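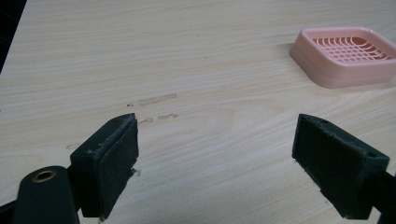 Do I need to have written anything before to take part in the Wimton letters project?
Most of the people who joined us last time hadn't written so much as a postcard in years, and they were a joy to work with, so please don't let that put you off.

Call for participants: Letters to a Street
Posted 19/01/2020

We are looking for 20 people who live in Wimton, or used to live here, or work here, or come in on the bus to see their mum, to spend part of this spring writing letters with us. The letters will be addressed to streets. You pick a street you know well (it needn't be a pretty one) and write to it as you would to somebody you had been meaning to get in touch with. You might thank it, or tell it off, or let it know what has happened to the people who moved away. At the end we'll put the letters together in a printed book, and anybody who wrote one gets two copies, one to keep and one to give away.

The idea came out of a conversation in the queue at the post office on Mbeki Road, when it was still a post office. Souad Zaki, who runs the project with me, was posting a parcel to her sister, and she and the lady in front got talking about the bakery that used to be on the corner, and whether the step up to it had been one step or two. It went on all the way to the counter and then out on the pavement for another half an hour. Souad came home and wrote the whole thing down, and when she read it to me I thought, well, there must be a great deal more where that came from.

We ran a small version two years ago with a handful of neighbours and it went very nicely, apart from the photocopying. This time we have a little money behind us and would like to do it properly.

What taking part involves

We meet on six evenings, beginning in April, from seven until nine, upstairs at Drollness, the second-hand bookshop on Tanner's Row. There is tea from the start and usually cake, depending on who has been baking. The first two evenings are for talking and remembering, and you won't be asked to write much beyond a few notes. On the third we begin the letters themselves. The fourth and fifth are for reading bits aloud, if you'd like to, and for helping one another along. The last one is a sort of supper, and friends and family are welcome.

Your finished letter can be any length up to 800 words. Some of the loveliest from last time were hardly a page. If you would sooner speak than write, Younes Abou Zeid will sit with you, record what you say and type it up, and you can change whatever you like afterwards. He is very patient and his typing is a good deal better than mine.

You can write in any language you please. We had a letter in Arabic and one in Polish before, and both were printed with an English version on the facing page. If you know now that you'll want a translation, do mention it when you get in touch so that we can ask around in good time.

Between evenings you may want to go and have a look at your street, or dig out old photographs, or ring up a cousin to settle an argument. That part is entirely up to you. Trevor Mapplebeck has offered to lead a walk around the lower end of town for anyone who would like some company, and he knows a remarkable amount about drains, kerbstones and which pub had which name when. Wear decent shoes, he does go on a bit — and I say that with great affection, having been round twice.

Who we would like to hear from

Anyone over sixteen, really. We especially hope to hear from people in the flats behind the Dekico works and from those who were on the night shifts there, as we had hardly anything from that side of the river last time and I have felt bad about it ever since. We'd also love a few younger people, and people who have only just arrived. A street you have known for six months is still a street you know, and you will notice things that the rest of us stopped seeing long ago.

Spelling doesn't matter in the least. Demetrius Thibodeaux is editing the book, and he will go through your letter with you, line by line if you wish, and won't alter anything without asking. He has promised to leave people's own words for things alone, so if you call it a ginnel it will stay a ginnel.

Money and practical matters

It costs nothing to take part. We can pay each person £42 towards travel, childcare or whatever else makes it easier to come, and you don't have to show us receipts. It will be handed over in an envelope on the second evening, or sent to your bank if you would rather.

The upstairs room at Drollness is reached by one flight of stairs with a rail on the left-hand side. If stairs are difficult, tell us and we will hold the evenings downstairs among the shelves instead, which the shop is quite happy about. The toilet is on the ground floor in any case. The 228 bus stops just over the road and the last one back goes comfortably after we finish.

We do ask that you try to come to at least four of the six evenings. Life gets in the way, we know that, and a message to say you can't make it is plenty.

How to put your name down

Please send us a few lines telling us who you are, which street you have in mind (you can change it later, most people do) and how best to reach you. There's no form. You can drop a note in the box by the till at Drollness, marked for Hala Ouazzani, or leave your number with whoever is serving and I will ring you back, most likely in the early evening once I've eaten.

We will let everybody know either way before the end of the winter. If we have more names than chairs we'll keep a list, and anyone on it can still send in a letter for the book, even without coming to the evenings.

Do pass this on to anybody you think might like it, particularly the ones who will tell you they have nothing to say.

With warm wishes,
Hala Ouazzani
Letters to a Street, Wimton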